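# Recording Wiping Tasks: Good Practice for Household Demonstrations

*Last updated 15 Oct 2024, for all people who record for the Bemow cleaning set*

This guide is for new recorders and for the reviewers who check their clips. It covers only wiping of hard surfaces: bathroom counters, kitchen tops, window sills. Floors and mirrors have their own page. Please read it to the end before your first session, even if you recorded for us in another task before.

## 1. Before you start

Ask every adult who lives in the home for permission, and let them sign the Dandis form. A spoken yes is not sufficient. If a guest arrives during the session, stop the recording and ask the guest also.

Next, clear the surface of private things. Medicine boxes, letters, prescriptions and bank cards must leave the room. Soap dispensers, baskets and other fixed or ordinary things can stay where they are. We want a home that looks like a home, so please do not decorate it and do not make it too empty.

Put the headset on and look down at the place where you will work. In the Ultero preview you should see both hands and the full front edge of the counter. If there is a mirror over the basin, tilt your head down until your face is out of the preview.

## 2. Wiping the surface

Press the sponge or cloth flat and move it at your normal speed. Many new recorders go very slowly because they think it helps the robot. It does not help. The policy learns the slow speed too, and later we must throw these clips away.
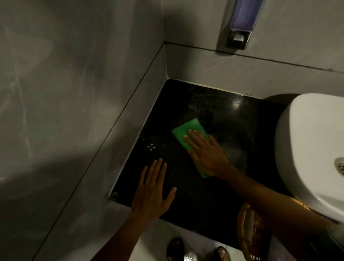

Keep the second hand in view the whole time. It can rest open on the counter, or hold the edge, but it should not go behind your back or into a pocket. The annotators at Gatchalian label both hands in each clip, and a hand which disappears in the middle must be marked as lost.

Some more rules for this step:

- Start from the back corner and come toward yourself.
- Let each stroke cover a part of the stroke before it.
- Do not lift the sponge in the middle of a stroke. If you must lift it, finish the stroke first.
- Do not talk about the home or the family. The sound is removed later, but it is better when there is nothing to remove.
- With dark polished stone, check for glare in the preview. A small bright point is fine. If the glare covers your fingers, switch off one lamp - not all of them.

## 3. Sleeves, jewelry and tools

Wear what you usually wear at home. Long sleeves are allowed if the wrist and all fingers stay visible. A sleeve which falls over the hand must be folded back or pinned.

Use one tool per clip. You may use a sponge in one clip and a cloth in the next, but write the correct tool in the clip note. "Sponge" and "cloth" are separate labels in our list, and the reviewer will send the clip back if the note does not agree with the video.

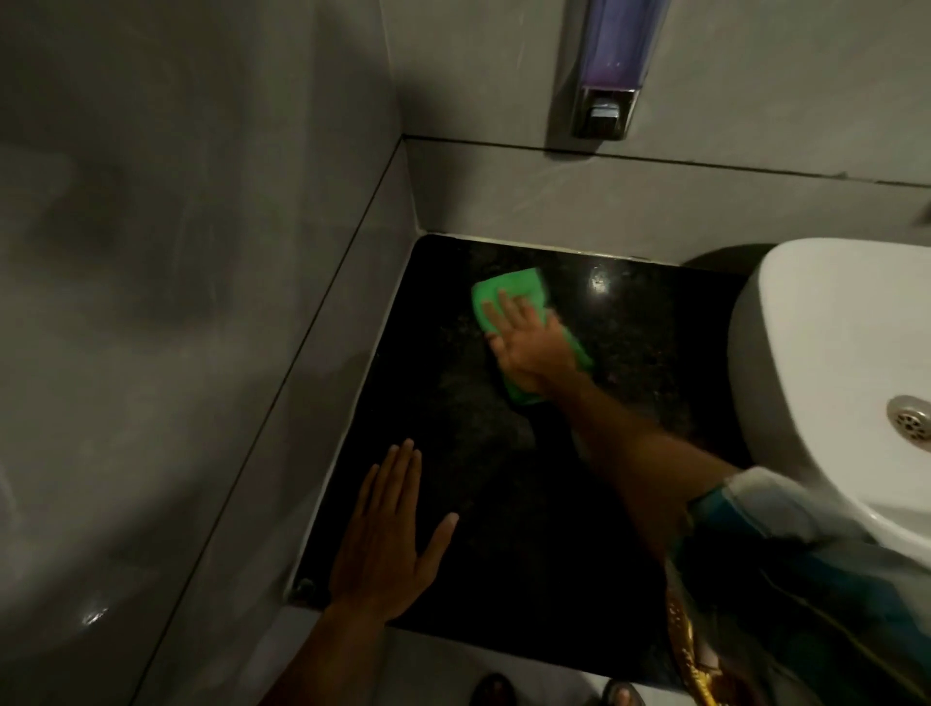

Wet stone floors are slippery, and with a headset you see less of your feet than you think. Wear sandals or shoes that hold well. If water runs down from the counter, pause the recording and dry the floor first. Safety comes before the clip count in every case.

## 4. Review

Each batch has 100 clips. In the last round we received 979 clips and accepted 900 of them. Most of the rejected ones had a missing hand or a wrong tool name, so these are the two points to check by yourself before you upload.

If somebody in the home changes their mind, they can ask for deletion at any time and they do not need to give a reason. Send the request the same day to Kamlesh Bansal, with the session number. Please do not delete the files from the headset yourself - the copy on the server would stay, and we would not know about it.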